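Print this page
E-mail this page

Coastal Submarine Forces and Chokepoint Denial: A Tabletop Study

Project team: Laiba Tarar, Mohsin Hayat, Tariq Ansari
Faculty supervisor: Roland Sugden

1. Purpose

This report presents the results of a one-semester project in the Defense and Security Studies program. The team examined whether a small navy operating conventional diesel-electric submarines can delay a larger surface force passing through a narrow strait. The literature on undersea warfare gives much of its attention to nuclear-powered boats and to long patrols in open water. Coastal operations in shallow seas receive less notice in undergraduate courses, and the team chose the topic for that reason.

2. Scenario

The exercise used two notional states. Amside, the smaller power, controls the northern shore of a strait and operates 3 submarines from a single base. Flevach, the larger power, must move a supply convoy of 8 ships through the strait to reach the port of Wovport. The strait was divided into 196 map cells, each assigned a depth value and a rating for sonar conditions. Neither state possesses nuclear weapons in the scenario, and air power was limited to maritime patrol aircraft on both sides.

3. Method

The team played the scenario 6 times. Tariq Ansari commanded the Amside force and Mohsin Hayat commanded the Flevach force. Laiba Tarar served as umpire and kept the hidden submarine positions on a separate map. Faisal Tanoli of the graduate program reviewed the movement and detection rules before play began. Detection was resolved by dice, with modifiers for depth, speed, and the presence of an escort.

Each turn stood for four hours. A submarine moving at high speed on battery power could do so for two turns before it had to snorkel, at which point its chance of being detected by aircraft rose sharply. This rule had more effect on the outcome than any other and was revised after the first game, when it was found to penalize Amside twice for the same movement.

4. Findings

In four of the games the convoy reached Wovport after the deadline set in the scenario. Most of the delay came from decisions made by the Flevach commander before any attack took place. Once a submarine was believed to be in the strait, escorts were sent ahead to search and the convoy was held back outside the entrance.

Submarines placed near the eastern exit, where the water is shallow, were difficult to find but also had few routes of escape. Two were lost there in the third game. Boats held in the deeper central channel survived longer and fired less often.

The Amside commander could not keep all of his submarines on station. Time spent returning to base to rearm left gaps in coverage, and in the fifth game the convoy passed through during one of them.

5. Limitations

The number of games is too small to support general conclusions. Sea mines were left out, although they would be likely to play a part in any real attempt to close a strait. The same two students held the same commands throughout, and each came to know the other's habits. The team recommends that any later group exchange roles at the midpoint.

6. Acknowledgments

The team thanks Dr. Sugden for his comments on the draft and the Thammasiri Reading Room for the use of its map collection.
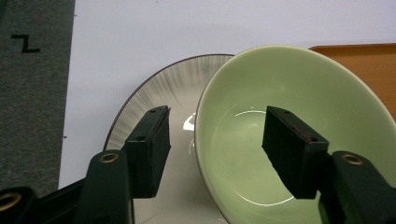
Plate with a dark brown rim on a white tabletop.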